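Residency Diary, Viraneck Translation House
Entry for August 2023
Kept by the residency office

Arrivals and rooms

The summer session opened in its usual order. Merja Saarela received the keys from the town office shortly after nine and signed the inventory with two corrections, both concerning bed linen. The east bedroom has been assigned to Hiwot Belay, who is with the House until the end of the session and is translating from Amharic. Eino Väisänen has the room over the porch. He asked for a desk lamp with a heavier base, and one was brought down from the attic.

Irja Ikonen will not arrive until the second week. Her train connection at Skirnthorpe has been withdrawn from the summer timetable, and the office has agreed to reimburse the bus fare in its place. The receipt should be filed with the December accounts, not with those of the present quarter, as the travel allowance for this quarter has already been closed.

The kitchen rules were read aloud at supper. Residents are again reminded that the large refrigerator is shared and that the small one is reserved for the Saturday guests. A request to have the piano tuned was noted and left open.

Progress of work

Ms. Belay reported that she has completed a first draft of five stories and has set the sixth aside. The difficulty lies in a form of address used between a grandmother and a grandson, which changes in the middle of a quarrel and changes back before the end of the page. She has tried a nickname, a shift to the full name, and a plain "sir," and is satisfied with none of them. The matter was discussed over coffee for most of the morning. Mr. Väisänen favored the full name. The undersigned favored "sir" and still does.

Mr. Väisänen continues with the Ruotsalainen letters. The full correspondence comes to 1,157 items, of which the publisher has asked for a selection. He has now read through to the end of the second box and finds the later letters duller than the early ones, with many paragraphs on drains and the price of hay. He proposes to keep a few of the hay letters regardless. The handwriting worsens after the move to the coast, and in two places he has been obliged to leave a word in brackets with a question mark.

The question of footnotes was raised once more. The House has no policy on footnotes and does not intend to adopt one. 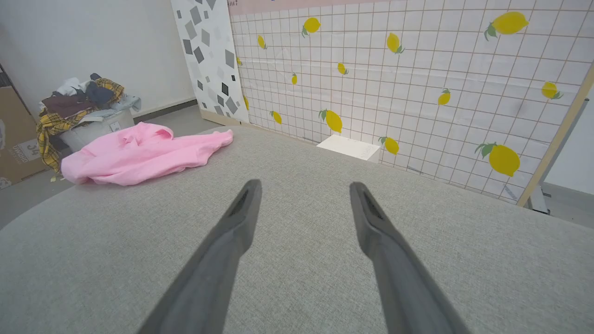
Public reading

The reading took place in the parish hall at six in the evening. Chairs had been set out for 30 persons and a further bench was carried in from the corridor. Vilja Vuorinen introduced the program and kept her remarks short, for which the office is grateful. Ms. Belay read the third story in both languages, the Amharic first. Mr. Väisänen read four letters, including one on drains, which was the best received of the evening.

Questions followed for half an hour. One gentleman wished to know whether a translator ought to improve a dull sentence. Ms. Belay replied that she had been tempted and had given in twice. Another listener asked about payment, and Ms. Vuorinen gave the going rate with more frankness than the office would have chosen.

Coffee was served afterward. The rain held off until the hall had been locked.

Library and correspondence

The shelving in the upstairs library has been moved to the north wall, away from the afternoon sun. Some of the dictionaries had faded badly along the spine. The Umico bequest, described in the solicitor's letter as roughly 600 volumes, remains in its cartons on the landing. Cataloging will begin once Ms. Ikonen is here, as she has offered to take the Finnish and Swedish titles. Residents may borrow from the opened cartons provided that they leave a slip.

Letters were sent to the two applicants on the waiting list. A reply is still owed to the school at Skirnthorpe, which has asked for a visiting translator in December. Ms. Saarela is willing if the roads are clear.

The west gutter is leaking again over the back door. The roofer has been telephoned and has promised to come on a weekday to be decided by him.

Lights out in the library at eleven. Mr. Väisänen was given an extension until midnight to finish the second box.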